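Drirkelico Opens Orders for the Lollex 2, a Phone With a Battery Owners Can Change at Home

Drirkelico today opened orders for the Lollex 2, the second phone in its Lollex line. The phone has a battery that the owner can take out and replace without tools, a flat screen, a headphone jack and a slot for a memory card. It is sold unlocked and works on any carrier that supports its radio bands.

The Lollex 2 costs $378 in its standard version. A version with more memory and storage will follow in September. The price of that version will be announced when orders open.

The back cover comes off with a fingernail at a notch near the charging port. Under it are the battery, the SIM tray and the memory card slot. A spare battery is available from the day the phone ships, and Drirkelico will keep selling batteries for as long as it provides software updates for the phone.

The screen is made by Fistatora and reaches 600 nits in outdoor mode. It is flat from edge to edge, so ordinary glass protectors fit without lifting at the corners. Drirkelico moved the fingerprint reader from the back of the phone to the power button, a change many owners of the first Lollex had asked for. The button is now on the right side, where it can be reached with either hand.

The main camera has been replaced with a larger sensor. The second rear camera is a wide-angle unit, and the macro camera found on the first Lollex is gone. Drirkelico dropped it after finding that most owners used the main camera for close shots anyway. The front camera is unchanged.

The body was drawn by the design studio Dal Bello, which also worked on the first model. The Lollex 2 is a little thicker than the earlier phone, and the rear cameras no longer stick out from the back cover. It lies flat on a table -- something the first model did not do. The cover comes in dark green, gray and off-white, and extra covers are sold separately.

Software is close to standard. The phone ships with 11 apps installed, and all of them except the dialer, messages and settings can be removed. There are no ads on the lock screen or in the app menu. Security updates will arrive every two months. The company has added a battery page in settings that shows the present capacity of the battery and the number of charge cycles it has been through. When a new battery is fitted, the page starts over with the new battery's own record.

Owners of the first Lollex can move their data by cable or over Wi-Fi. The old phone's charger works with the Lollex 2, although it will charge more slowly than the new one. Batteries and covers from the first Lollex do not fit.

Drirkelico does not include a charger with the phone. A charging cable, a printed start guide and one back cover are supplied. The charger can be added to an order at checkout. 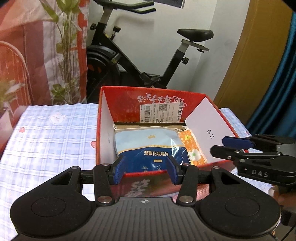 Orders placed through the Drirkelico store are packed at the company's own warehouse, and the phone, spare battery and any extra covers in an order travel in one parcel. Buyers should keep the packaging until they are sure they want to keep the phone, as returns are accepted only with the original box and its label. On many electronics boxes the label is easy to find on the outside, but it can also be inside the lid, as on the red cardboard box with a barcode and a square QR code on a white sticker. Returned phones must be signed out of all accounts and sent with the battery fitted. A refund is made to the card used for the order once the phone has been checked.

The Lollex 2 carries a two-year warranty on the phone and a one-year warranty on the battery. Opening the back cover and changing the battery do not affect the warranty. Water damage is covered only if the cover was fully closed -- a small seal indicator under the cover shows whether it was.

Repair guides for the screen, charging port and speaker will be posted on the Drirkelico support page on the day the first phones ship. Parts for those three repairs can be ordered there as well.

Review units are available on request. Members of the press can write to the Drirkelico press desk through the contact form on the company's website and should state the network they plan to test on.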